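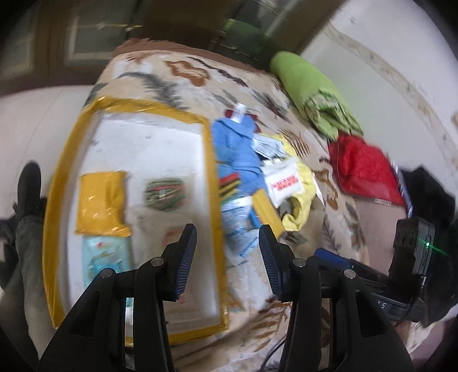 Pack on the bed, and pack slowly

My family has mailed boxes to relatives for as long as I can remember, and every one of them has been packed on a bed. I have tried the kitchen table and I have tried the floor. The table is too small once the box is on it, and the floor is hard on the knees. A bed gives you room to spread out everything that might go in, and a patterned bedspread that has already seen a lot of use won't be hurt by a bit of tape or a cardboard corner.

I am writing this because the advice you find about packing now is nearly all about speed. Roll this, vacuum that, done in five minutes. I think it is bad advice for anything you are sending to a person you care about.

A box for family is an odd mix. There will be something knitted, a few packets, an envelope, a card, and a paper bag you can't decide whether to keep. These things don't stack. If you put them in as they come to hand, the hard ones end up pressing on the soft ones and there is a hollow in one corner. Lay them out beside the box first and you can see what you have. A light blue knit, folded flat, will fill a gap better than any amount of crumpled paper – and you were sending it anyway.

The shallow box is underrated. People reach for a deep one because it feels safer, then stuff the top half with filler and pay to mail air. When we lived in Vostbridge the counter clerk charged by size as well as weight, and I once paid for a box that was half newspaper. In a shallow box almost everything stays in view while you work. You can put in a padded mailer, lift it out, turn it the other way and try again without digging.

I bought a set of Plikar packing cubes 2 years ago on the promise that they would fix all this. They are fine for a suitcase. In a mailing box they are just more edges. A neighbor swears by the Jivton tape dispenser, and I will admit it cuts straight, but I still do most of mine with scissors.

Then there is the question of what to leave out. I don't think a gift box should be full to the lid. My aunt in Cuypers used to send us boxes so tight that the flaps bowed, and things came out creased. I would sooner send two small boxes a month apart. The second one is a surprise, too.

The bed has one more advantage, and it is the real reason I keep using it. You can't go to sleep until it is cleared. A box on the table can sit there until May. A box on the bed gets finished, taped and moved to the front door that same night, and the scraps and slips of paper get picked up with it. Shake out the bedspread after. There is always a strip of something left in the folds.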